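Bread for the week

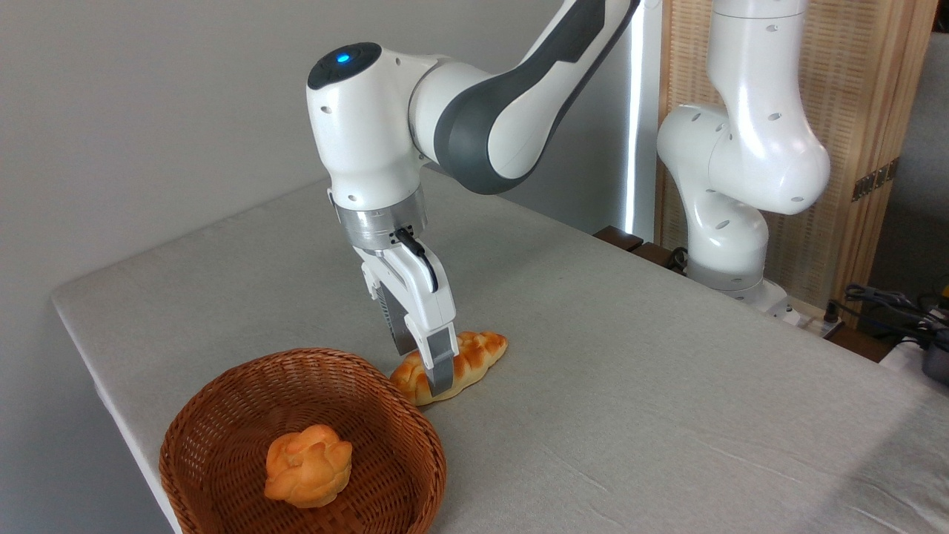 Tistalley, April

I've gone back to buying bread on a Monday. The bakery on Riviere Street opens at seven and the plaited rolls are usually gone by nine, so I walk down before work and have a coffee on the way home.

The round wicker basket comes out of the cupboard when I get in. It's a reddish-brown one I picked up at the Mitden market years ago, and it has held bread, onions and, for one winter, all of our odd socks. The weave is fine enough that crumbs mostly stay put. I tip them out over the garden bed and give it a wipe with a damp cloth. I don't soak it. I soaked the last one and the bottom went out of shape.

The bun with the puffy top, the one like a flower, goes in first. It sits flat in the middle and the plaited roll can lean up the side next to it. If you do it the other way round, the long roll takes up the whole floor and the bun ends up perched on top. We eat the plait first anyway, torn up with butter. My favourite bits are the darker ridges.

I put a grey cloth on the table for all this. It was a cheap one from Pastik and has washed well at 30 degrees, though it does show flour.

Anything left by Wednesday gets sliced and frozen. A slice takes 40 seconds in our microwave, or you can put it straight in the toaster on low and keep an eye on it. The bun doesn't freeze as well as the plait. I've been having it with marmalade on the second day, and I'm down to the last jar, so there'll be a post on that once the oranges are cheap again.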